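From: Rokeya Gazi
To: pistgate-cooks list
Date: 1 July 2023
Subject: Re: [pistgate-cooks] oiling boards, AGAIN

Jahangir Wickramasinghe wrote:
> Can somebody please settle the oil thing. Aiguo says walnut,
> the Rumano people told me mineral oil only, and my own board
> is now sticky on one side and I don't know what I did. Also
> is it worth sanding first? I have 220 paper in the garage and
> nothing else. Need it usable by next weekend.

Quick one, on my way out the door.

Sticky = too much oil, or the wrong kind. If it was olive or sunflower or whatever was by the stove, that never dries, just goes gummy and then smells. Hot water, dish soap, scrub, stand it on edge overnight. Might need two rounds.

Sanding: yes, 220 is fine, go with the grain. Wipe with a damp cloth, let the fuzz come up, sand again lightly. Raítssa swears by a second pass at 375 or some such, sorry RAÍSSA, typing with one thumb. I've never bothered.

Mineral oil is what I use. Cheap, drug store, doesn't go off. Walnut works too and it does harden eventually but takes forever, and please think about who's eating at your house before you put nuts on a board. Rajitha has a nephew, we all remember November.

Groove boards are the pain. Oil pools in there and everybody forgets it. Q-tip or the corner of a rag.

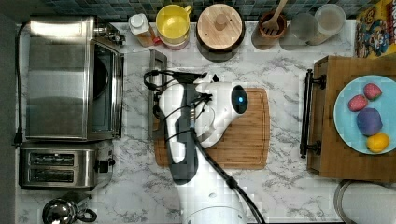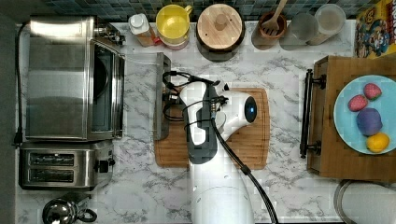 Wooden board with a groove, marble counter, both shots.

How often do I have to re-oil it?

Once a month if you use it daily, otherwise when it looks pale and a drop of water soaks in instead of beading up. New boards want more at the start, say once a week for the first month.

More stuff while I have you. Don't leave it flat in a puddle, that's how mine cupped. Never the dishwasher, I don't care what the label says. For onion smell, coarse salt and half a lemon, rub, rinse, done. Wax is optional. Aiguo melts beeswax into the oil and it's lovely but it is a whole afternoon and you'll never get the pan clean, so use a jar you dont like.

If it's cracked right through I'd toss it, glue never held for me.

Desjardins had the big bottles of oil on the bottom shelf last I looked, next to the candles. Grerkari only does the tiny ones. I can bring a bit in a jam jar on Thursday if you just need enough for one board, let me know by Wed night

Rokeya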